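Galería del taller de demostraciones, Lukano
27 de abril de 2021

Bienvenidos otra vez a este rincón de la página, que habíamos dejado un poco abandonado desde enero y que ya nos iban reclamando por correo (gracias, de verdad, da gusto saber que alguien mira estas fotos). Hoy toca tela, cremalleras y hebillas, es decir, todo eso que una persona maneja sin pensar mientras habla por teléfono y que a un brazo robótico le cuesta horrores. Llevamos ya unas cuantas semanas con la tarea de la bolsa dentro del proyecto Gikari, y como casi todas las preguntas que recibimos van por ahí, hemos preferido dedicarle la galería entera.

Para quien llegue nuevo: en Gikari enseñamos las tareas por demostración. Una persona del equipo maneja los brazos a distancia, con un mando para cada mano, y hace la tarea de principio a fin; todo lo que hacen los brazos se va guardando, y de ese montón de repeticiones aprende después el modelo. De la bolsa tenemos 93 demostraciones aceptadas, y otras 19 que apartamos porque quien manejaba se quedó a medias, cambió de idea o se hizo un lío con las correas, cosa que nos ha pasado a todos y que da bastante rabia cuando ya ibas por el final. Las apartadas no se borran, por cierto. Las miramos juntos los viernes o cuando se puede, con café, y casi siempre salimos con alguna idea sobre cómo agarrar mejor.

## Bolsa de lona, vista de cerca

El fondo y la mesa blancos son los mismos que usamos en la serie de las toallas, así que a los más fieles les sonarán. La bolsa es de un tono crudo, con sus asas de tela, y tiene la gran virtud de arrugarse de una manera distinta cada vez que se la toca. Quien maneja tiene que decidir sobre la marcha por dónde entrar, y en eso cada uno tiene su estilo: hay quien se acerca muy bajo, casi pegado a la lona, y hay quien prefiere bajar desde arriba con muchísima calma.

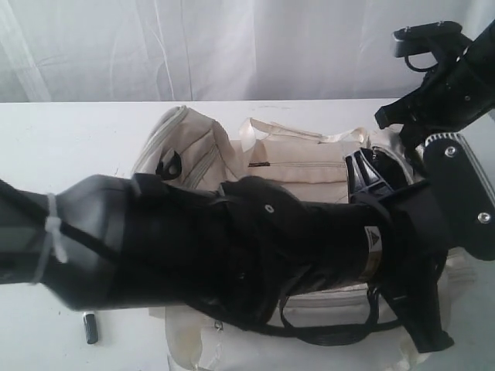
*El brazo, con su funda negra de tela, tendido sobre la bolsa cerrada de costuras y asas claras.*

Las fundas merecen una línea, que nos han preguntado mucho por ellas. Llevan sus costuras y sus pliegues, no son precisamente elegantes, pero les hemos cogido cariño, y quien maneja se acostumbra enseguida a contar con ese poquito de volumen de más cuando pasa el brazo cerca de un asa.

## Lo que cuesta coordinar dos manos

De todo lo que hemos enseñado hasta ahora, lo de las dos manos a la vez es lo que más se atraganta al principio. La persona que empieza suele mover una pinza y olvidarse por completo de la otra, que se queda ahí parada en medio del paso (¡nos ha ocurrido a los veteranos también!). Por eso pedimos 3 sesiones de práctica antes de guardar nada en serio, y en ninguna dejamos que nadie esté más de 5 demostraciones seguidas a los mandos, porque el cansancio se nota muchísimo en los movimientos finos y luego el modelo lo aprende todo, lo bueno y lo malo.

El consejo que más repetimos es que una mano sujete y la otra trabaje. Parece una tontería, pero con la tela blanda lo cambia todo: si una pinza mantiene quieta la hebilla o una correa, la otra puede meterse en la abertura sin que la bolsa entera se vaya detrás. Lo escribimos en un papel, lo pegamos junto a los mandos de la sala Ostrowski y ahí sigue, ya bastante arrugado.

**A dos manos.** La pinza de la izquierda sujeta una hebilla negra en la parte delantera de la bolsa, y la de la derecha se inclina hacia dentro, por la boca bien abierta. Nos gusta especialmente la correa blanca y negra estampada que cuelga por delante, que le da al conjunto un aire muy alegre. 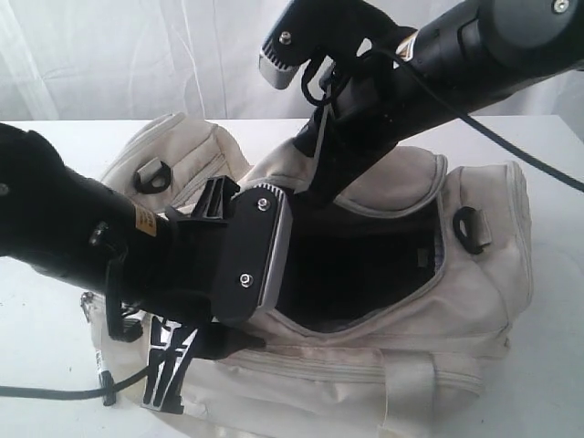
## Próxima galería y visitas

Seguiremos con bolsas una temporada, y después queremos pasar a las mochilas, que tienen más bolsillos y prometen más disgustos. Los compañeros de Drostumlow nos han pedido la lista de instrucciones que damos a quien maneja por primera vez, y como ya la estamos pasando a limpio para ellos, la colgaremos también en esta misma página, en el apartado de materiales.

Si os apetece venir a probar los mandos, escribidnos con algo de tiempo y decidnos cuántos sois, que la sala es pequeña y nos gusta que todo el mundo pueda hacer al menos una demostración completa sin prisas. No hace falta haber manejado nunca un robot. Traed, si queréis, alguna bolsa vieja con cremallera que ya no uséis, de la forma y el tamaño que sea, porque nos viene de maravilla tener variedad.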